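Tian folding tables, seven months on

I bought two of these in February for our spare room in Korkamstead and I'm still chuffed with them! They were $64 each on special, and the pair took me ten minutes to put up (most of that was finding the scissors).

The legs lock with a proper clunk and there's no wobble, even with my sewing machine going flat out. I've cut out curtains on them, wrapped presents, and fed the whole family at Easter. Marks wipe off with a damp cloth, though I'd keep texta well away.
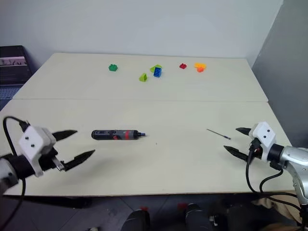 My one grumble is the carry handle, a mean little thing that digs into your fingers on the stairs. I'd also love a slightly taller version for cutting fabric. Still, I'd buy them again tomorrow, and my sister in Jatholm already has.

Shahla Vahidi
2021-09-08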